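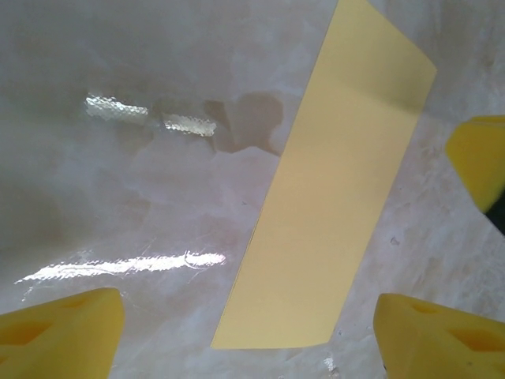 How many sheets can the Cendau rotary trimmer cut at once?

Up to four sheets of ordinary copy paper, or one sheet of heavy card. With tissue or vellum I'd put a piece of scrap underneath so it doesn't bunch up.

Home Shop Trimmers Blades Workshops Contact

7 May 2026
By Embla Fagerlund

The Cendau is the trimmer I use most in the shop, and it's the one I hand to people when they come in for a card-making evening and tell me they can't cut straight. You can cut straight! You've probably been using scissors and a ruler, or one of those little sliding trimmers with a blade the size of a fingernail, and the paper has been creeping away from you the whole time.

It's a rotary trimmer, so the blade is a small wheel that rolls along a metal rail instead of a knife that drags. A clear strip runs down beside the rail and presses on the paper as the cutting head goes by. You don't have to hold the sheet down with your whole forearm (I did this for years with my old Roussel, and I still catch myself doing it). It cuts in both directions too, which sounds like a small thing until you're making a big stack of bookmarks.

The base takes a letter-size sheet the long way with room to spare. It's printed with a grid in inches on one side and centimeters on the other, and there are angle lines for when you want a slanted end on a ribbon tag or a banner. The side guide slides and locks with a thumb screw. I'd tighten it, make one cut on scrap, measure that, and only then go at the good paper.

It weighs 900 grams, light enough to carry to a class in a tote bag, and the rubber feet are good. I've used it on a kitchen counter, a folding table and once on a piano lid – sorry, Mom – and it stayed where I put it.
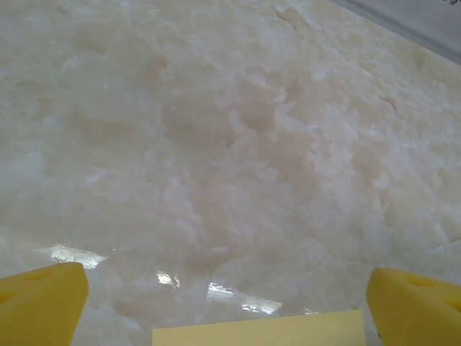 Now for blades. Cendau says 1000 cuts from each one, and with plain paper I'd call that fair. Glitter card will eat a blade much faster. So will anything with glue on it, so let your pages dry all the way before you trim them. You'll know the blade is going when the edge starts to look a bit fuzzy, or when you find yourself leaning on the head to get through. Stop leaning and change it!

The replacement blades are made by Hovex and come in a flat plastic case. You press the button on the underside of the head, the old wheel drops out, and the new one clicks in with the lettering facing you. I got it in backward my first time and spent a whole afternoon blaming the paper. We also keep the Hovex scoring wheel and the perforating wheel, and they fit the same head. The scoring wheel is lovely for greeting cards. I'm less sold on the perforating one, it leaves a slightly ragged tear on thin paper, but it does fine on cardstock.

A few things I don't love. The scrap tray underneath is shallow and fills up quickly. The thumb screw is stiff when it's new. And the storage latch only holds if the head is pushed all the way to the top of the rail, so give it a little shove before you pick the thing up.

If you cut a lot of thick board, get the Tusov guillotine from the same page instead. It's heavier and it takes up half a desk, but it'll go through mat board that would stop the Cendau dead. Plenty of my regulars have both, with the Tusov parked in a corner and the Cendau out all week.

In the box: the trimmer, one straight blade already fitted, a spare, and a folded instruction sheet with very small print. The scoring and perforating wheels are sold separately. If yours shows up with a bent guide, write to me before you try to straighten it and I'll send another one out.

Contact us | Shipping and returns | © Embla Fagerlund Paper Supply | Back to top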